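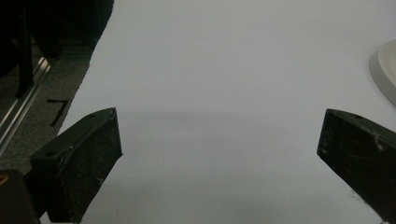

The gripper open over a covered bench at the Prillport site, with a round white piece to the right.

The packing hall at Eltodel's Prillport site has had hand-held grippers on its benches since August. Workers use them to carry out their ordinary tasks while a camera on the tool records each movement, and the recordings are used to set up the automatic cell the firm calls Clemon. I spoke to the shift lead who runs the benches. She has worked in the hall through two changes of line layout and asked to be identified by her job only.

Her first point concerned pace. A packer working by hand places a lid in a single motion, usually while looking at the next one. With the gripper the same motion has to be made with two stiff fingers, and the approach has to be slower. "You lose your fingertips," she said. "You can't feel whether the rim has seated, so you look at it, and you have to move your whole arm to look properly."

Output at the recording benches is therefore counted separately. In the first full month they produced 1,218 usable recordings. A further 395 were rejected, mostly for a hand entering the view or a piece being nudged into place against the bench. Packers on recording duty are paid at the normal rate with no piece target, a condition the staff asked for before the work began.

The benches are covered in plain white sheet so that edges and shadows read clearly. She would have preferred grey. "White is fine for the software. After four hours under those lights it is not fine for your eyes." Recording turns have since been cut to around 2 hours, with ordinary packing in between.

I asked about wear on the tools. The finger faces pick up dust and scuffs, and cleaning was at first left to whoever noticed. It is now a written step at handover, along with checking the fasteners. Fibres are the usual nuisance — they come off sleeves and cloths and stick to everything.

The scheduling is handled by Mfaume, a rota program brought in at the same time. She was less patient with that than with the grippers. It treats recording and packing as the same skill and will move a person from one to the other in mid-shift. "The gripper I can teach in a morning. With the rota I am still correcting it by hand."

On jobs, she was careful. The cell is meant to take over lidding and leave inspection, rework and mixed orders with people. No one has been moved off the line so far, and the written agreement covers the trial period only. Several packers have asked what happens to the recordings of their own work after that. "They want to know if it is still theirs in any way," she said. "I passed the question up. I have not had an answer I could pin on the board."

The next review of the trial is set for 6th February. She has asked for the cleaning time to be counted as work on the bench sheet before then.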